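Subject: Re: [jirken-users] Licence of the stock clips after the subscription ends

Hello all,

I return to the question from November, as I think it was left open. I make short teaching films in Jirken, and for the background shots I take clips from the Quezada library. My subscription there finishes in 14 days and I will not renew it, for the price has gone up and I used only 7 clips in the last year.

What I would like to know is what happens with films which are already published, and with those which are still lying half-finished in my project folder. The terms speak of "projects completed during the term". I have read this paragraph three times and I still do not know what is completed. Is it the export, or the upload?
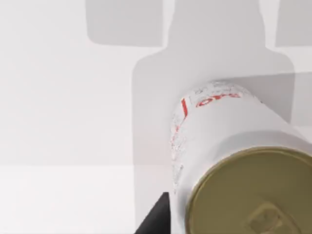
Marion MacKinnon wrote:
> As I understand it, the published films are safe for ever. For the
> unfinished ones you should export a version before the last day,
> even a rough one, and keep the file with its date. I did so when I
> left Seren and they accepted it when I asked them.
>
> Do not forget the music. With Seren it had its own licence, and it
> was shorter than the one for the video.

Thank you, Marion, this is very useful. I had not thought of the music at all. I looked it up now, and at Quezada the music tracks are under a separate page of the terms, where the word "broadcast" appears but "web" does not. I have written to their support and will report here when they answer.

In the meantime I exported 5 projects as they are, with the titles missing and the sound not yet levelled. One small warning for others who want to do the same: Jirken puts the export date into the file, but if you copy the file to an external disk with the "clean copy" option, this date is lost. Please use the normal copy.

If somebody has moved from Quezada to a library where one pays for each clip, I would be glad to hear how the invoices look. My school needs the title of the clip on the invoice, otherwise they do not pay it back. 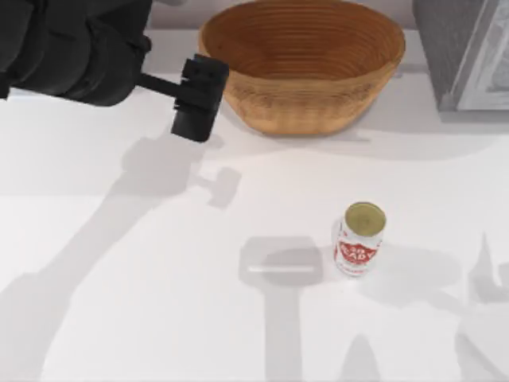 Posted by zoltalport to jirken-users, 16:20

P.S. The support has just replied, only with an automatic message. They promise an answer within 3 working days.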